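October 8, 2018
by Tyra Sjöberg
5 min read

Monday, late, feet hurt. Writing this fast before I forget which numbers go with which day.

Got in at seven, Ville already there with his coffee on my chair. He'd run the first batch over the weekend, said Saturday went fine and Sunday went to hell around lunch. Drift on the left side again. He re-zeroed both arms and lost an hour. We are at 448 good episodes on the books task, all in. Zunance wants 300 more before they'll look at anything. I said by when, he said he hadn't asked. Great.

So, books all day. Me on the controls, Ville on the log and the resets, swap after lunch.

Task is dumb to say out loud. Take the book, both grippers, one each side, get it to the shelf, let go without knocking the rest over. Reset. Again. My hands know it by now but it took me most of March to stop thinking "left hand, right hand" and just think "book." The trick (writing this down for the new person, whoever that ends up being) is you squeeze with the right one and let the left one follow. If both squeeze at once the book pops out like soap. Not pretty. I did it twice before ten oclock.

Paperbacks are worse than hardcovers. They bend, the corners get soft, by the fiftieth go they're a differnt object from the one you started with. Ville keeps a pile of retired ones under the desk and won't throw them out. I took one home once, couldn't read past the creases.

Long argument about pauses. I stop when I'm lining up, half a second maybe, sometimes longer. Ville says the pauses get learned, then the arm just stands there thinking about nothing. I say if I don't pause I miss. He played me back one from last week and ok, yes, there's me hanging in the air forever with a book at a stupid angle. Looked like somebody waiting for a bus. So new rule, keep moving, slow is fine, stopped is not. Tried it for an hour. Threw away more but the keepers look nicer. Smoother. He was smug.

Also he wants failures kept if we recover from them. Drop, pick up, carry on. I think that's right. Before this we binned every one of those, must be hundreds, makes me sick a bit.

Lunch: soup from the place on the corner, too salty. Brolen called in the middle of it about the invoice for the spare fingers. 400 for 2. I said is that a joke. Not a joke. Put Väisänen on to it, he's better at being cold on the phone than me.

Afternoon Ville drove. He's faster than me and sloppier, comes in from too high. But he does this thing with the wrist, rolls the book a little as it comes over so the spine goes in first, and it just drops into place. Tried to copy it at the end and couldn't. Asked him to explain and he couldn't do that either, just waved his hands about. Which I guess is the whole reason we do it this way and don't write it out as instructions. Still annoying.

Thought a lot about whether we should mix the two of us at all. My episodes and his are like two handwritings. Girnby people only ever used one operator and theirs looked clean on paper, then it fell over when the table moved a bit. So mix. Probably mix. Ask about it Thursday on the call.

Things for tomorrow:
- wipe the grippers, they're picking up dust from the covers
- move the start position around MORE, I keep putting it in the same spot without noticing
- log who is driving, every time, no exceptions Ville
- new notebook, this one's nearly done
- call mom

Final tally for today was about sixty keepers between us. Not bad, not enough. At this rate it's end of the week for the 300 if nothing breaks, and something always breaks.

Walked home the long way. Caught myself at the kitchen counter picking up the bread with both hands flat on the ends, right hand squeezing first. Stood there holding it. Need a day off I think.

Shoulder is sore on the right, same as last week. Should raise the chair or lower the controls, keep saying it, keep not doing it. Ville has his a good bit lower than mine and never complains, but he also never complains about the heating so that's no guide.

Bed. Alarm at six. If he's had his coffee on my chair again I'm putting it on the floor.

3 comments · 11 shares 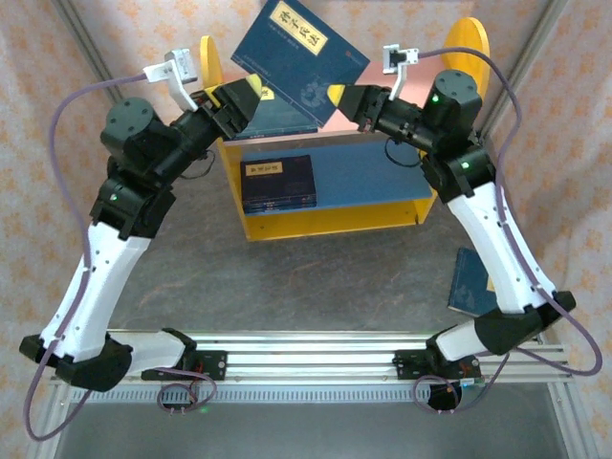

Sun Tzu held above the shelf, one gripper on each side.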